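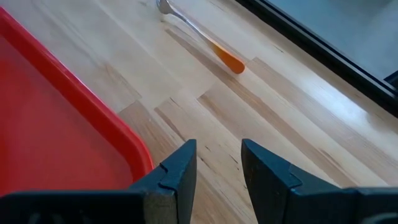
Musyoka Mohamedi wanted supper laid the Darklow way, and I'd said yes before I knew what that meant (I always do!). Red tray first. Spoon last.

"Who eats soup at two in the afternoon?" I asked.

"My grandmother did, every Sunday," he said, and went off to hunt for napkins.

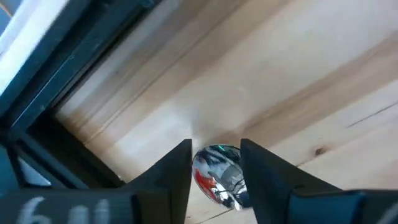

I polished that spoon on my shirt for ages, thinking about the 56 steps down to the Kuncombe ferry and whether she'd still take them without a rail.
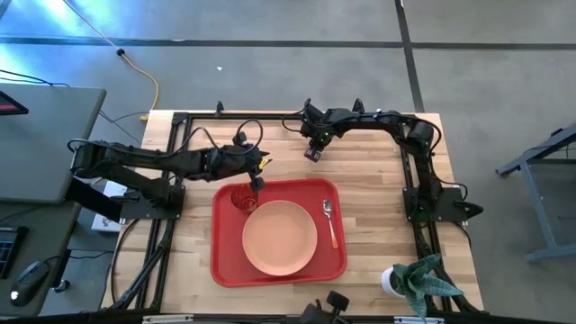

The plate and the red cup, on her tray.

He came back with one napkin and a face like rain. "Cup by the plate," he said. "She'll want to reach it." So I moved it over, and we both listened for the door.

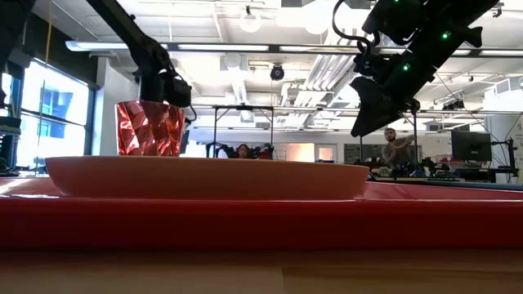
Part 2: The Ferry

It was late, of course. The Kuncombe ferry is always late in September.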